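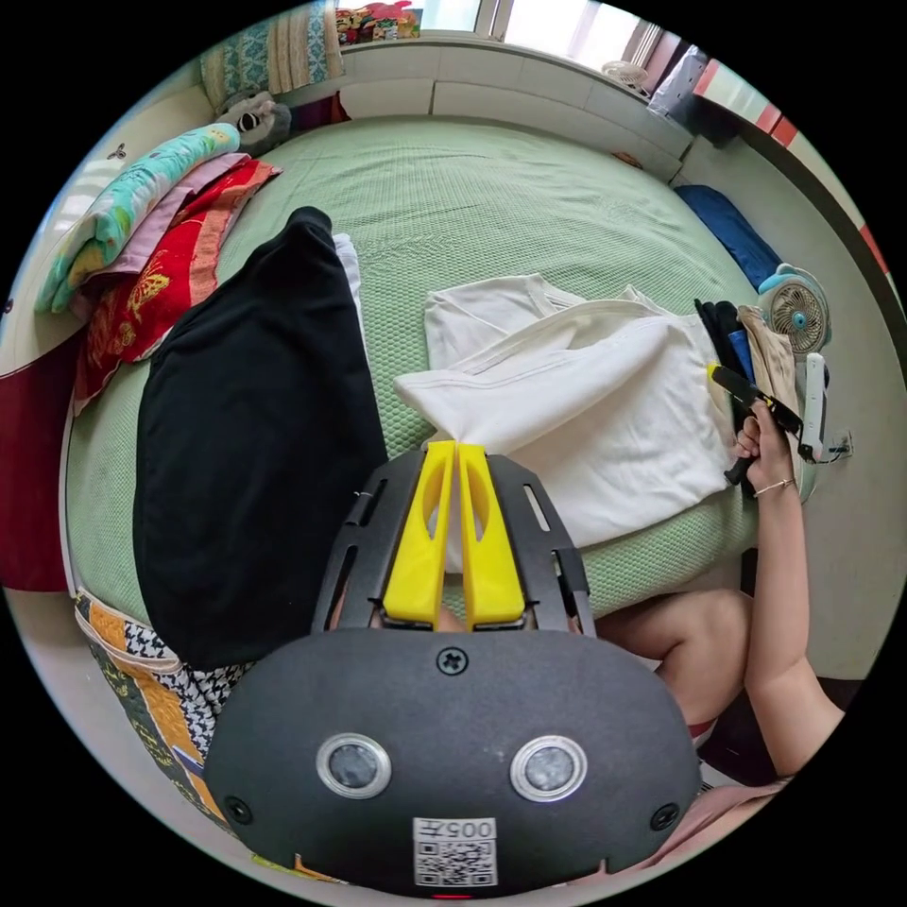
Figure 6.1 A hand-held gripper and a handheld tool at a folding task, with a white T-shirt held at one corner.

Chapter 6
Collecting Demonstrations with Hand-Held Grippers

In Chapter 4 the Herkness project group wrote a task sheet for folding clothes. This chapter covers the recording itself. A demonstration is one complete attempt at the task, from first grasp to release - failed attempts are kept and labeled as failed.
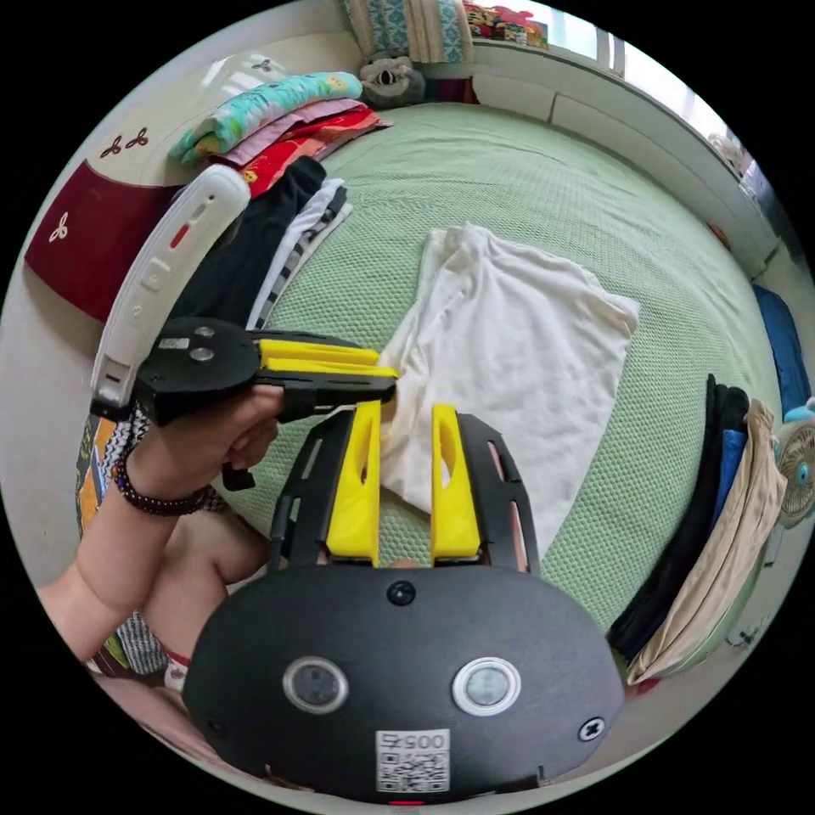
Page last changed: 26 May 2023, L. Su

Cloth is harder to record than rigid parts. A shirt has no fixed shape, and two attempts from the same starting fold soon differ. The operator should move at an even speed and pause before each grasp. Both fingers should close on a single edge or corner of the garment.

The Herkness group set a limit of 60 seconds per demonstration and a target of 3000 for the school year. Li-hua Au kept the log. Each entry lists the operator, the garment, the starting fold and the result.
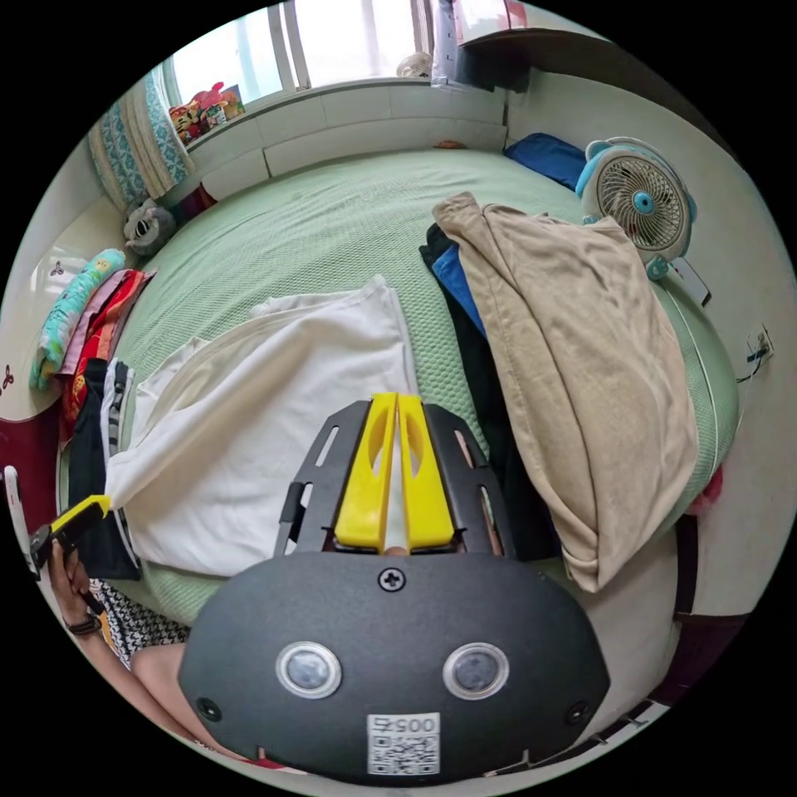 Entries with a missing field were left out of the training set. Section 6.1 defines the fields, and Section 6.2 gives the procedure for checking a log against the recordings.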